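How Building Bricks Hold Together

A plastic building brick has two main working parts. The round bumps on top are called studs. The hollow space underneath is shaped to grip the studs of another brick. When you press two bricks together, the plastic bends a very small amount and then pushes back. This push makes friction, a force that resists sliding. Friction keeps the bricks joined until you pull hard enough to beat it.

Bricks start out as small plastic grains. A machine melts the grains at more than 200 degrees Celsius and forces the melted plastic into a metal mold. The plastic cools, hardens, and drops out as a finished brick.

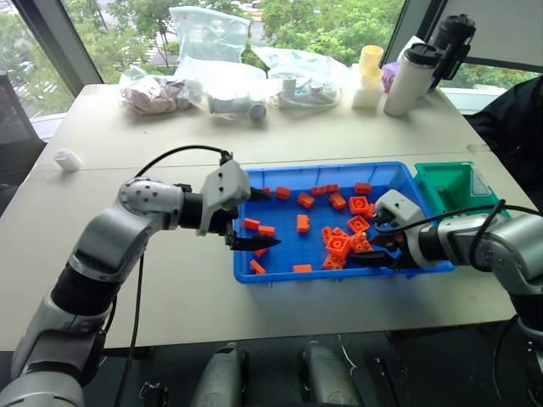

Orange bricks in a blue tray. Look for the studs on the square ones.

Loose bricks land in many positions: flat, tilted, or standing on end. A tray with raised sides stops them from rolling or sliding off the table. A tray in a different color from the bricks also makes each piece easier to find.

Try it: Join two bricks by one stud only, then pull them apart. Join them again by four studs and pull. Which took more force? More studs mean more touching surface, and more friction.

Words to know
Stud: a bump on top of a brick.
Friction: a force that resists sliding.
Mold: a hollow shape that gives melted plastic its form.

Text: Telma Troncoso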